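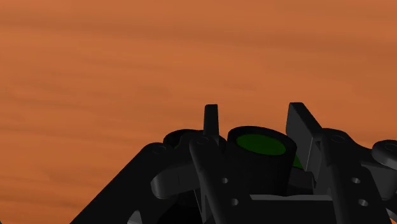

How long should the rye starter sit before it goes into the dough? Until it has doubled and smells like sour apples, and in our cold back kitchen that meant overnight plus most of the morning.

3 Jan 2024. First bake since the December break. The starter came out of the fridge looking pretty sad (gray liquid on top, I poured it off), so I gave it 3 feedings before trusting it with anything. Mixed 337 g of it into 2000 g of flour, the Wirkadley stone-ground this time, and wow, that stuff drinks water! Kept adding splashes until Eun-ji told me to stop.

Crumb is tighter than the last batch but the flavor is way better, kind of malty. Rui wants more caraway. I don't, but I'll do one loaf his way.

Bottom crust too dark again. Next bake: lower rack out, stone stays in, and Benvinda, please leave me the big tin.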